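Starberg moves small-parts sorting to shared packing tables

Starberg, the mail-order stationery and craft supplier, has changed the way it sorts and repacks returned goods at its Salinas warehouse, according to a notice sent to its resellers on 3 January 2021. Mixed returns will no longer go back to the shelves in single-item bins. They will be sorted at a table and consolidated into open cardboard boxes, which are then checked and closed at a second station.

The change applies to what the company calls "loose mixed stock": paper goods, small wrapped pieces, craft shapes, erasers, stickers and other low-priced items that come back in partial orders. Larger goods such as binders, desk trays and easels are not affected and will follow the existing return route.

Under the old procedure, each returned item was scanned, assigned a bin and carried to the shelf area. Fermín Ibarra, who oversees returns at the site, said the walking time was out of proportion to the value of the goods. "A small item with a low price took the same number of steps as a desk lamp," Ibarra said. "Most of those steps were between the table and the shelf."

The Salinas building holds 899 bin positions for small goods. During the trial, 542 of them were taken out of use and the contents moved to boxes. The freed shelving has been assigned to new stock, and the company does not plan to restore the bins.

The new procedure has three stages. Items are first taken out of their shipping material and laid on the table. Plastic bags are left in place if they belong to the product and removed if they were added for transit. Items are then placed in an open box, with flat pieces allowed to lie against the walls and wrapped pieces set on top. A full box is moved to the checking station, where the contents are scanned together and the box receives a single label. 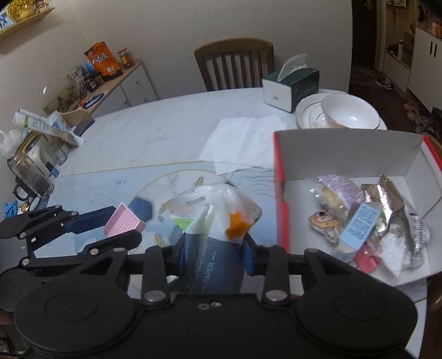
Paper-wrapped goods have a separate instruction. Printed paper packages may be put in the same box as plastic-wrapped items, but they are to be held by the sides and kept clear of anything with a hard corner. The notice says torn outer paper was the most frequent cause of write-offs in the small-goods group last year. A package with a torn wrapper cannot be resold as new, even when the contents are intact, and is sent to the discount channel.

Soft plastic is the second item covered in detail. Crumpled bags take up more room than the goods inside them, and boxes filled without flattening the bags reached their height limit well before their weight limit. Staff are asked to press the air out of open bags before placing them. Sealed bags are left as they are.

The boxes are supplied by Meleck, a packaging firm that already provides the outer cartons for Starberg's reseller shipments. They are delivered flat and folded at the table. Each is used for up to 90 days, after which it is flattened again and recycled. Boxes with a split edge or a crushed corner are withdrawn earlier.

Contents are tracked in Pradix, the stock program the warehouse has used for its larger goods. Until now, small goods were kept in a separate spreadsheet that was updated at the end of each shift. With the new procedure, each box is entered as one location with a list of items attached. A reseller ordering a single item from a mixed box will see it as available, and the picker will be directed to the box number. The position of the item inside the box is not recorded.

That last point drew questions from resellers during the trial, mainly on the time needed to find a small piece in a mixed pile. Starberg's answer is a limit on the number of items per box, set at 135 for the smallest size class. For medium pieces the limit is set by height – nothing may stand above the rim when the box is moved. The notice gives no search times, and Ibarra said they were still being recorded.

"Finding something in a box takes longer than taking it from a bin," he said. "We expected that. The question is whether it takes longer than the walking did, and for the slow-moving items it does not."

Fast-moving items will stay in bins. The company reviews the list each month, and an item that passes a set order level is taken out of the mixed boxes and given its own position. Items can also move in the other direction. Seasonal shapes and character pieces, which sell for a few weeks and then slow down, are expected to account for most of the changes.

Resellers do not need to alter the way they send goods back, with two exceptions. Liquids, including glue and ink, must be packed apart from paper goods and marked on the outside of the parcel. Small pieces without any wrapping should be placed in a bag or envelope, so that they are not lost in the shipping material. Parcels that do not follow these rules will still be accepted, but credit may be delayed while the contents are checked by hand.

Credit times for other returns are unchanged. Starberg said the sorting tables had cleared the holiday backlog of small goods at the Salinas site, apart from items waiting for a decision on damaged wrapping. Those are stored separately and will be offered to resellers as mixed lots, sold by the box and without a content list.

A second pair of tables is due to be set up in February. They will be used for repacking part-sold sets, a task now handled in the shipping area between outgoing orders. Sets that can be completed from mixed stock will be closed and returned to sale, and the remainder will be broken up and sorted as single items.

Questions on returns already in transit should be sent to the regular reseller desk, with the order number and the date of shipment.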